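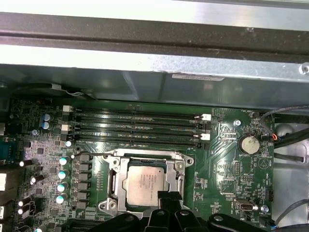

Nuttall Opens Desktop Repair and Reuse Workshop in Plurkville

Business News | Computers & Hardware
2 min read
Search news releases Go

PLURKVILLE, January – Nuttall, a computer repair and resale firm, has opened a workshop on the ground floor of its Plurkville building. The shop takes in used desktop computers from homes, schools and small offices and prepares them for resale.

The workshop has five benches and can handle up to 60 machines a week. Each computer is opened and its motherboard, processor and memory slots are checked before any parts are ordered. Machines that arrive without memory are accepted. Nuttall keeps tested modules in stock and fits them on site.

"People often take the memory out and assume the rest is scrap," said Itziar Moya, workshop manager at Nuttall. "If the board and the processor are good, we can usually put the computer back to work."

Nuttall handled 1412 desktops last year at its older site in Nudov, which will stay open for laptop repairs. Finished computers are sold from $42 and come with a power cord.

Desktops can be dropped off at the side entrance from 9 a.m. to 4 p.m. Owners should remove or erase their drives first.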